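Gadwood gripper trials

I started this folder to settle which fingers to keep on our two-arm cell, the Genik set or the Jarnik set. It grew a bit! There are 1,074 clips in here now, all of them small fiddly stuff like hose fittings and connectors, and I've watched far too many of them over lunch. Every clip has a view over the table plus the wrist views.
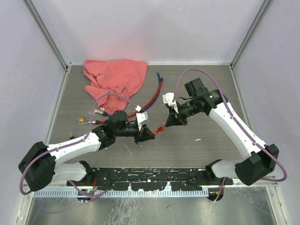
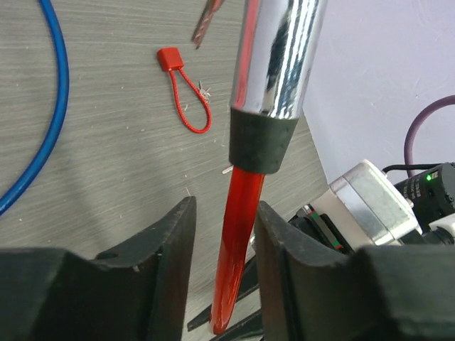

Pillai wrote back after going through the first batch that the wrist views were the only ones worth scoring from, and asked why I'd bothered keeping the wide camera. Fair question – I use it to check whether the arms are getting into each other's space, and I'd miss it.

What's in the folder: 20 tasks, 75 clips set aside for testing (please don't train on those), and a notes file with my grumbles about each finger set. Scores are mine alone, pass or fail, no half points. I rescored 19 clips in August when I changed my mind about what counts as a dropped part.

Still to do: the Jarnik notes are thin, and the controller settings need a proper table.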